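Hillbridge Veterans Peer Support: Frequently Asked Questions

Last updated 23rd July

Who can join a peer group?
Anyone who has served, in any branch and at any time, including the Guard and Reserve. You do not need a disability rating or a diagnosis. Discharge status does not matter to us.

Do I have to have been in combat?
No. Plenty of our members never deployed.

What does it cost?
Groups are free. The weekend retreat at Nastberg in December has a $200 fee, and meals and a shared room are included. If the fee is a problem, tell us on the form and we will talk it over with you.

How big are the groups?
We cap each group at 12 people. When one fills up, we start a waiting list and open another as soon as we have a trained leader for it.

Is this therapy?
No. Group leaders are veterans who have finished our training course, but they are not counselors. Many members see a therapist as well – the two work fine side by side. If you are in crisis, call 988 and press 1.

Will you share what I say?
What is said in group stays there, unless someone is in danger. We do not report attendance to the VA or to your employer.

Can my spouse come?
Not to the regular groups. There is a separate family group at the Hulme Street building, and spouses, parents and adult children are all welcome.

Can you help with my VA claim?
We don't file claims. We can give you a list of accredited service officers near you.

What if I miss a few weeks?
Come back when you can. We hold your place for 2 months, then offer it to the next person on the list.

How do I sign up?
Fill out the form at the front desk, Room 328, or ask for Csenge Kelemen, who handles new members. Expect a call back within a week.

Is there parking?
Yes, in the Flokotow lot behind the building. Enter from the side street – the front gate is locked after 6 p.m.

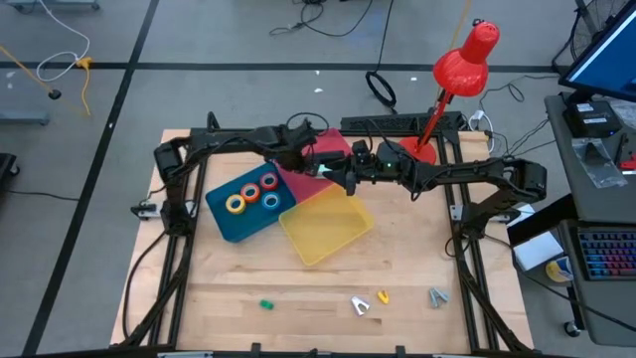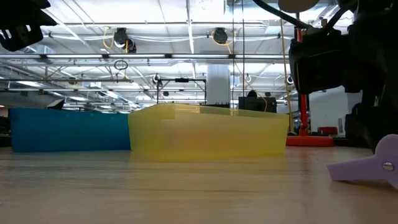
Blue and yellow bins on the wood tabletop, in both photos.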